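About Us

Hi, I'm Vimala Suvarna. Nabila El Ouafi and I started Ridbridge to help small workshops choose a robot hand before they spend money on one. We try every hand in simulation first – same gray table, same tray, yellow bowl and white board – and last year we logged 3904 runs that way!

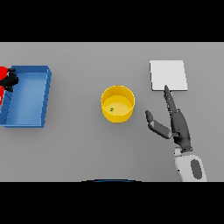 What we compare

Mostly five-finger hands against plain grippers, plus the controllers behind them. Nabila does the arms (she's the patient one), and I write up the results. Want to talk? We're in on Wednesday afternoons.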